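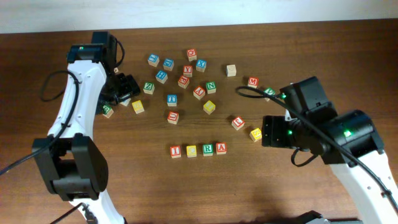 Spelling robot pair halted after arm ignores stop command

Nardale, 2020-03-03

A two-armed robot at Renell that sorts and lines up children's alphabet blocks has been taken out of service after its right arm kept moving when told to stop. It carried on for 6 seconds, closed on the left arm's gripper and held it, in what the incident log records as "unplanned contact" and the night shift has been calling the handshake.

There were no injuries. One block left the table at some speed and has been found.

Clementina Rocha, who runs the test floor, said the stop signal had reached the left arm and gone missing on its way to the right. The suspect is a connector on the right arm's cable, worn by repeated bending over 432 hours of running. The supplier, Skikix, rates the part for 800.

"The left arm behaved perfectly," Rocha said. "It stopped dead and got grabbed."

Both arms will now be wired to a single cutoff that removes power outright – the arrangement technician Nuno Frade asked for last July, in an email he has since forwarded to several colleagues without comment.

Tests resume once the new cutoff has been checked by Adesuwa Afolabi's safety team. Until then, words will be spelled by hand.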